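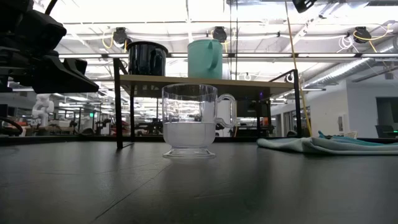
Does a Cup Shelf Save Counter Space? A Sceptical Look
Product Use and Households, spring project
Written by Yayra Nyarko with Killian Tanguy and Kobina Ansah
Advisor: Glenys Mottram

1. Why we picked this

Our class was given a list of household products that make a promise on the box, and each group had to pick one promise and see if it held up. We took the countertop cup shelf. You have probably seen one: a metal frame, a board on top, and a claim that it "doubles" your space. Kobina's family had bought one from Camitz and he was already arguing with his uncle Nii about it, so we had a head start on the complaining.

The claim bothered us from the beginning. A shelf that stands on a table does not make the table bigger. It gives you a second surface, but the second surface is higher up, the posts need room to stand, and anything you put underneath has to fit under the board. We wanted to know how much of the promised space a person would really use.

2. What we did

We set up one shelf on a black tabletop and kept it stocked with cups and mugs for two weeks. The mugs went on the board. The three of us took turns making drinks there, and each person wrote in a notebook where they put things down and whether they had to move something first.

We also asked everyone who used the table to write one sentence at the end about whether they would buy the shelf with their own money. We did not tell them what we thought, although Killian is not good at hiding it.

A clear cup with a foot and a looped handle was the one we used most for notes, mainly for the practical reason that you can see how full it is from across the table. An opaque mug gives you no clue until you are standing over it. That matters more than we expected when the mugs are up on a board, and it comes up again in section 4.

3. What the shelf is good at

We should be fair. Mugs on the board stayed on the board. Two mugs, one black and one mint-teal, fit up there with a gap between them, and you could reach either one without touching the other. The pale wood color of the board looked nice against the black metal, and one person who used the table said it made the place look "like somebody lives here on purpose."

It was also easy to wipe. The board has no corners for crumbs to hide in. The foot bars at the bottom of the posts are another story, and we had to lift the whole thing to clean around them.

4. What it is not good at

Nearly everyone put their drink down in front of the shelf. They did not put it under the board or on top of it. This was the pattern in the notebook from the first day to the last, and we think it answers the question by itself. The front strip of the table was the space people wanted, and the shelf had pushed everything forward into it.

The room below the board turned into a place for things with no other place. Once something went in there it tended to stay. Killian wrote "too dark to care" in his notes, and that is a pretty good review of the lower level. Reaching in past a full cup was annoying enough that people quit doing it.

Putting an opaque mug back on the board with something still in it was the other problem. We had one spill from this. Kobina took down a mug he believed was empty. After that we made a rule that only empty mugs go up, and then of course the used ones had to stand on the table, in the front strip, with everything else.

Then there are the marks. Our tabletop is dark and a little shiny, so every pale scratch shows. We can't prove the shelf made any of them. The table is old and was used by other classes before ours. But a metal frame that gets lifted and set down for cleaning is not something we would put on a nice surface without pads under the feet, and ours came with none.

5. Comparing it with doing nothing

For the last 3 days we took the shelf away and put the mugs straight on the table along the low border at the back. The notebook entries got shorter. People moved things less, and the back of the table was easy to see and easy to reach. We lost the upper level and did not miss it much. Glenys Mottram pointed out that this was a small number of days and that we already had an opinion by then. Both are true.

6. Would anyone buy it?

Most of the sentences we collected were some version of "maybe if I had more mugs." Nii Ansah wrote that he already bought one and stands by it. Yayra wrote no. We think the shelf could work for a person with a deep counter and a lot of cups who washes up right away. We did not find that person in our group.

7. Problems with our project

We tested a single shelf on a single table. We never measured the front strip before we started, so we can't say how much of it was lost. The notebook has gaps on days when two of us were out. If another group continues this in May, we would ask them to try a taller shelf and to write down what ends up under the board and how long it sits there. The notebook is in the project drawer, with Killian's drawings still in the margins.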